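Brurau Slotted Basket, teal with orange rim
Reviewed by Irfan Hutapea
Posted Apr 21, 2025

I bought two of these baskets in August to hold the small stuff that collects on my work table. I paid 20 dollars for the pair, shipping included. One has stayed on the table since then and the other went to the hall closet, so this review covers both uses.

The basket is plastic with slots in the sides and a solid rim around the top. Mine are teal with a bright orange rim. The listing calls the rim "coral," and it is orange. If you are matching it to something, go by that. There was a second color choice, gray with white, which sold out while I was deciding.

Before this I used a low wooden crate from Sriwong for the same job. The crate is nicer to look at and I still have it out. It has low open sides, so you can see what is in it and grab things quickly, but anything narrow slides out when you pick it up. Pens were the worst. The Brurau basket holds on to them better, though a thin pencil will still poke through a slot if it lands at the wrong angle.

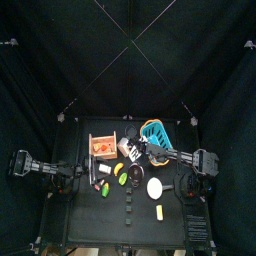
Cleaning is easy. I rinse it in the sink, shake it, and leave it upside down on a towel. Dust does gather in the corners of the slots, and an old toothbrush gets it out. I have not put it in the dishwasher. The label says top rack only, and my neighbor Rizal Chin ran his on the bottom rack and ended up with a rim that no longer sits flat.

The bottom has no rubber feet. On a smooth table it slides when you bump it. I stuck four felt pads on mine, which stopped most of that. I would have liked pads in the package at this price.

For strength, I can only say what I have put in it. The one in the closet has held extension cords and a bag of picture hooks all winter with no cracks. The sides bow out a little when it is full, and they go back when you empty it. The rim is a separate piece that snaps on. On one of my two baskets it had a loose spot in the corner from the first day. I pressed it down and it came up again a week later. It has not come off, but I notice it whenever I lift the basket by that side.

I ordered through Hostside. The package arrived on time with the baskets nested and no padding. They were hard to pull apart, and there is a scuff on the outside of one from that. I wrote to the store about the loose rim and got an offer of 20 percent off another order, which I have not used.

Fulora sells a similar basket with handles. I looked at it and did not want handles, as they take up room on a shelf. If you plan to carry yours from room to room, the handles are probably worth having.

Four stars. I took one off for the rim and the missing feet.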